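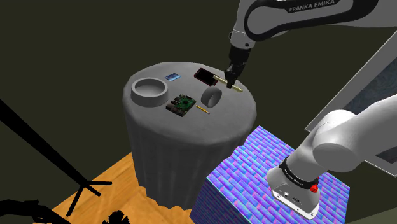 Chapter 14
Clearing the Table: Can Machines Do the Chores Yet?

In this chapter you will
compare a fixed industrial task with a household or shop-floor chore
break a simple chore into the steps a machine has to carry out
read a success rate and say what it leaves out
decide which parts of a job are ready to hand over

Key terms: grasp, clutter, cycle, intervention, simulation, reset

Ask people which job they would give to a machine first and few of them name welding. They name the dishes, the laundry, the workbench at the end of a shift. Welding has been done by robots for decades. The workbench is still cleared by hand in nearly every shop you are likely to work in.

The difference has little to do with strength or speed. A welding robot meets the same part in the same place every time, held by a fixture that somebody designed for it. A bench at five o'clock has never looked quite like that before. A pencil lies where a pencil was left. A phone is flat on the surface and has to be picked up by its edges. A bowl is wide enough that most grippers can take it only by the rim, and a roll of tape will move off if it is pushed from the wrong side.

People handle all of this without planning it. You reach for the pencil while looking at the phone. To give the same work to a machine, each part of it has to be written down or learned: find the object, choose where to hold it, get there without knocking anything else, close, lift, check that the object came along, carry it, and let go. An error in any step usually spoils the ones that follow.
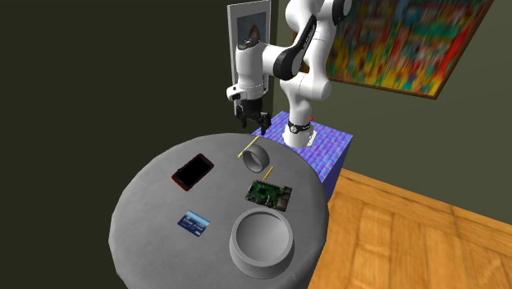 Ernő Gulyás
Chapter author; Instructor, Automation and Maintenance Program, Provasmont

14.1 What counts as a chore

In this book a chore is a task that meets three conditions. The objects vary. Their positions are not fixed in advance. And the task is worth little each time it is done, so there is no money for a special fixture or a person standing by.

The third condition is the one students tend to skip. A machine that can clear a table while an engineer watches it has shown something useful, but it has not taken over the chore. Somebody is still there. If that person could have cleared the table in the same time, the shop has gained nothing except an interesting afternoon.

Look again at the picture on the opening page of this chapter. The arm is simulated, and so are the table and everything on it. The gripper has hold of a thin brush or pen. Around it are a circuit board, a pencil, a bowl and a few other small things. It is an ordinary mix, the kind that collects on any bench, and each item asks for a different grasp. The second picture comes from the same simulated room, with the gripper open above the table.

Simulation is where a good deal of chore work is now tried. A dropped bowl costs nothing there, and the table can be set up again without anyone walking across the room. That second point matters more than it sounds. On a real bench, the reset between attempts often takes longer than the attempt. The price is that a simulated pencil behaves only as well as the model behind it. Friction, bending and the slight stickiness of a used roll of tape are all hard to get right — and these are often what decides whether a grasp holds.

14.2 Reading a success rate

Suppose the Trernora bench trial reports 600 picks, of which 40 failed. That gives a success rate a little over 93 percent, and on paper it looks close to finished.

Now work it through as a chore. A bench with ten items on it needs ten good picks in a row. If each pick succeeds 93 times in 100 and the picks do not affect one another, the whole bench is cleared without a failure slightly less than half the time. On the other days there is something left on the bench or something on the floor.

Before you accept any rate, ask what the objects were, who put them there, and what was done after a failure. A machine that notices a miss and tries again may be more useful than one with a better rate that carries on with an empty gripper.

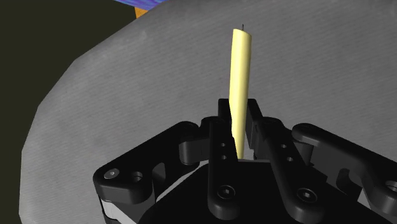 Makine, who read this section in draft, objected that it is too hard on the machines. A new hire also drops things in the first week, the objection ran, and no one multiplies those drops together and calls the person unready. What a shop wants to know is whether the work gets done by morning, and a slow machine with all night to retry might manage that at a rate this chapter would call poor.

The point is fair for an empty shop at night. It is weaker in a kitchen, where people want the table back, and weaker again wherever a dropped part has to be scrapped. Keep both cases in mind as you read Section 14.3, which takes up retries and the cost of an intervention.

Before you go on

Choose one surface you clear regularly, at home or at work. Write down every object on it and how you would pick each one up with only a thumb and one finger. Mark the ones you would have to slide, tip or turn first. Bring the list to class — it will be used in the exercise at the end of Section 14.3.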